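Print this chapter | E-mail this chapter

Unit 3: Setting Up the Play Kitchen

Chapter 7
Where Things Go: Sorting, Grouping, and Putting Away

If you have ever watched a four-year-old run a pretend restaurant, you know how much work goes on in one. Orders are taken, changed, and forgotten. Soup is served with a fork. Someone is told very firmly that the pancakes are not ready yet. It is loud, it is messy, and it is one of the richest learning areas you will ever set up in a classroom. This chapter is about the stuff that makes it run, and about the wonderful ten minutes at the end when all of that stuff has to find its way home.

By the time you finish the chapter you should be able to lay out a small play kitchen collection, plan a sorting activity with it, and lead a clean-up that children really want to join. You will also meet three terms that come back in Chapters 8 and 9: attribute, group, and home spot. Keep a pencil close by. There is room in the margin for your own ideas, and you will have plenty.

7.1 Starting with a few things

New teachers often put everything out on the first day. It is easy to see why! The bins are full, the toys are bright, and it feels generous. But a full shelf is hard to read when you are four, so we like to begin on a bare light-colored surface with only a few pieces and plenty of space between them.
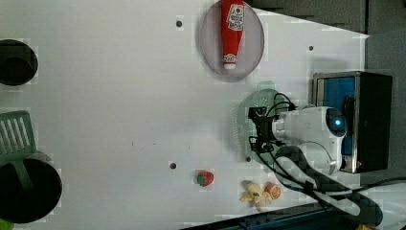
Pretend food is the best place to begin, as children already have strong feelings about food. Ask a child what goes with what and you will get an answer right away, often with a story attached. A strawberry, a bunch of bananas, and an orange slice make an easy first group, and a ketchup bottle lying on a plate gives you something to argue about. Is ketchup a food? Does it belong with the fruit, or does it need a group of its own? Let the talk go on as long as it wants to. One class using the Poltach course spent a whole morning on this and settled it by making a new group called "squeezy."

An attribute is something you can notice about an object: its color, its shape, its size, what it is used for. "Red" is an attribute. So is "you can eat it." Small children usually pick one attribute and stick with it for a while, then switch partway through without telling anybody. A child may put the strawberry with the ketchup (both red) and then add the banana (now we are doing food). Resist the urge to fix it. Ask, "Tell me about this one," and listen. You will often hear a perfectly good rule that you had missed.

Try It Yourself

Pick five objects from your own kitchen and sort them into two groups. Write down your rule. Then trade with a partner, look only at the groups, and guess each other's rule. Now sort the same five objects again with a new rule. How many rules can the two of you find before you get stuck?

7.2 Adding the cookware

Once the food has been sorted a few different ways, bring in the things that hold it and cook it. The play changes at once. Food by itself gets sorted or "eaten," but food with a pan gets made into something, and that means steps, and an order for the steps, and a great deal of talking.
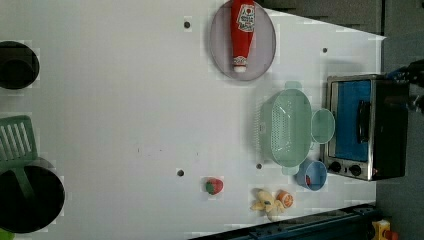

Figure 7.2 Food and cookware together: a green slotted spatula resting across a round black pan, with a colander, a small bowl, and a toaster oven across the table.

A colander is worth hunting for, even if you have to borrow one. Children love holes. They hold it up to look through, they poke fingers in it, and sooner or later somebody asks why anyone would want a bowl that leaks. What a great question to be handed — you can take it straight to the water table and let them find out. A slotted spatula starts the same kind of talk, and a child who has played with both may well put them together as "things with holes." That is sorting by a part of the object, a real step up from sorting by color.

Notice, too, how cookware brings in the idea of inside. A bowl can be a thing in a group, and it can also be the place where the group lives. This is tricky and exciting for young children. When a child drops one piece of fruit into a bowl and says "that's its house," you are seeing the start of the home spot, our third term.

If you use an appliance in the play area, choose one made for play, or have a real one made safe first: cord removed, door checked for pinching, and sharp edges covered. Check your own center's rules before you bring anything in. Knobs are a treat. Children will turn them for as long as you let them, and the turning comes with good language: more, less, hot, wait, now.

A note on mixing toy and real. Some programs keep them apart. We like a mix, with clear talk about it. "This banana is for pretending" takes two seconds to say, and children are quick to pass it on to each other. Pieces small enough to fit in a young child's mouth stay out of the room for the youngest groups.

7.3 Home spots and the big put-away

A home spot is the place where an object goes when play is over. It can be a bin, a hook, or an outline on a shelf. The Flilline picture cards in your teacher's kit work well here, and so do drawings the children make themselves, which we like even better.

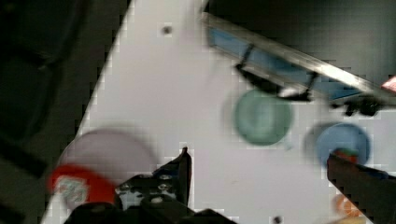

Early Learning Department — Classroom Spaces Team

Plates and bowls make good first home spots. They are big, they are flat or nearly so, and a child can match one to its outline without help. Start there, then move to the food, and leave the odd pieces for last. Every kitchen has odd pieces. Let the children vote on where they go, and live with the result for a week, even when the whisk ends up with the bananas.

Keep the put-away short and cheerful. Give each pair of children one attribute to look for: "You two find green things. You two find things with a handle." Suddenly the clean-up is a sorting game, and a pan that would have sat there all afternoon is snatched up by two people shouting "Handle!" Some pieces will fit more than one rule. Wonderful! Stop and talk about it, and let the pairs work out who carries it.

Words to Know

attribute: something you can notice about an object
group: objects put together by a rule
home spot: the place an object goes when play is over

Before You Go On

Draw the shelf you would use for a play kitchen and mark a home spot for each kind of object. Bring your drawing to class. In Section 7.4 you will try it out with the Piretti sorting set, and you may want an eraser.

Questions about this chapter? Contact the Early Learning Department | Copyright Poltach. All rights reserved. | Back to top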